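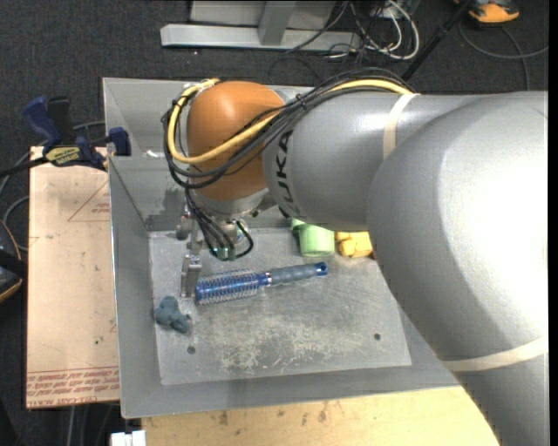 How does a band make a song?

Maybe you have a favorite song. It is three minutes long, you know all the words, and you sing it in the bath. But before you could hear it, some people had to work on it for many weeks. In this page we will follow one band from the first idea until the finished record.

The band is called Jillow. There are four people in it: a singer, a guitar player, a bass player and a drummer. They live in a small town, Sutermont, and they practice in a room over a bakery. They may be loud there only after six in the evening, when the bakery is closed.

First comes a small idea

A song can start from almost anything. The singer of Jillow, Fatos Lazarević, keeps a notebook in his jacket. In it he writes words that he hears on the bus, or in the line at the post office. One day in August he wrote "my umbrella went on holiday without me." From this line came a whole song.

Other people begin with the tune. They hum something while they wash the dishes, and they quickly record it on a phone, so they do not forget it. Both ways are good.

The parts of a song

Most pop and rock songs are built from the same parts. The verse tells the story, and its words change every time. The chorus comes back again and again with the same words. It is usually the part which you remember the best. Some songs have also a bridge. The bridge sounds different from all the rest, and it comes mostly near the end, when your ears would like a little surprise.

Try it yourself: listen to a song you like and raise your hand each time the chorus begins.

Who plays what?

The drummer keeps the beat. If the drummer goes faster, everybody goes faster. The bass guitar has four thick strings, as a rule, and makes the low notes. You can often feel them in your stomach. The guitar plays chords, which means several notes at the same time. The singer sings the melody, and this is the part that people whistle later in the street.

Practice, practice

Jillow played the umbrella song 19 times before they were happy with it. At first it was too slow. Then it was too fast, and Fatos could not say all the words! In the end they took out one verse. He was a bit sad, but he saved it in the notebook for another song.

In the studio

A studio is a very quiet place for recording music. The one in Sutermont belongs to Mrs. Nedeljković, and she is a sound engineer. She puts a microphone in front of each instrument. Often the drums are recorded first and the voice last. After this she does the mixing. She decides how loud each instrument should be, so that the guitar does not cover the singer.

Out into the world

A small record company with the name Jisham made 400 records of the song. Jillow sold 197 of them at their first concert, from a table next to the door. The others went to shops, and some went to grandmothers.

Words to remember

Lyrics: the words of a song.
Melody: the tune.
Chord: several notes played together.
Demo: a simple first recording, to show other people how the song goes.
Gig: another word for a concert.

Now you can write your own first line. It may be silly. Put it in a notebook and look at it again tomorrow.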